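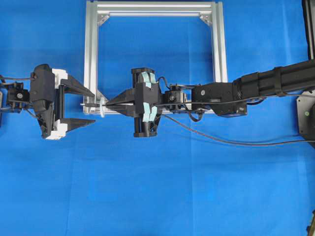
How do you check that a frame made from aluminium extrusion is square?

Measure both diagonals, corner to corner. If the two readings match and opposite sides are the same length, the frame is square, and the corner brackets can be tightened fully.

Nadine Hattar had written that at the top of the assembly sheet for Zesthorpe, and Issa Saliba had initialled it without reading it. He admitted this on the drive out, with the toolbox sliding across the tray of the ute at every roundabout.

"I know how to measure a diagonal," he said.

"Then you know what's on the sheet."

The job was a hanging frame for the regional museum. A textile would be suspended inside it on cord, clear of the metal on all sides, and the frame would stand upright on a plinth. Grustilis had cut and supplied the extrusion. The brackets were triangular, cast, in the same silver finish as the bars, and went on the inside corners. The tolerance on the sheet was 2 mm across the diagonals.

Rigoberto Mamani let them in through the loading dock. He had put a blue cloth over the bench in the workroom to keep the finish off the timber. It had been folded for a long time and the creases stood up in ridges. Nadine pressed one with her thumb. It came back.

"Have you got an iron?" she said.

"Conservation has an iron. Conservation's at lunch."

They worked on the creases. Issa slid T-nuts into the slots, one pair to a bracket, and ran the screws in until they just held. Nadine held the bars together at each corner and watched the end faces. When all four corners were on she hooked the tape over one and drew it across to the opposite one, then did the other pair, and wrote both numbers on the sheet. The difference was 5 mm.

"Loosen the top left," she said.

He loosened it. She pushed the long diagonal in with the heel of her hand and measured again. The difference was 3 mm. She pushed again and it was 5, the other way.

"It's springing," Issa said.

"Aluminium doesn't spring over that distance."

"Something is."

Carla Abou Jaoude came in from the gallery at that point to ask when the frame would be ready. She had the textile on a padded roller next door, under tissue. It was a wedding cloth, unpicked and resewn at least twice, and her condition report ran longer than the catalogue entry. She looked at the frame, then at the sheet.

"Does it matter?" she said. "The cloth isn't square."

"How far out is it?"

"It's a different shape on each side. We measured it in May and again last week, and the figures don't agree. It depends on the humidity and who's holding the tape."

Nadine put her pencil down. She asked which edge the cord would run from. Carla said the top. Nadine asked whether the cloth would be seen against the bars, and Carla said yes, that was the purpose of the frame, so that people could see where the cloth had been let out.

"Then it matters," Nadine said. "They need something straight to see it against."

Carla considered this and went back next door.

Issa had meanwhile taken the left post off and was holding its end against a steel square. He turned it a quarter turn and tried again. A line of light showed along one side of the blade.

"Saw cut," he said. "It's not ninety. The bracket pulls it one way and the end face pulls it the other."

There was a file in the toolbox. He clamped the post upright in the vice, between two offcuts of felt, and took the high side down in short strokes, stopping to check. Nadine swept the filings off the cloth with the edge of the assembly sheet and tipped them into the bin. Neither of them spoke. Rigoberto brought two mugs of tea and left them on the windowsill.

When the light no longer showed, Issa wiped the end and refitted the post. He tightened each screw by half a turn, then went back to the first and did the same again. Nadine measured one diagonal. She measured the other. She wrote down both numbers and turned the sheet around so that he could see it.

He read it through from the top this time, including the first line, and signed his full name beside the initials.

"Tea's cold," he said.

"Drink it anyway. We've still got the plinth."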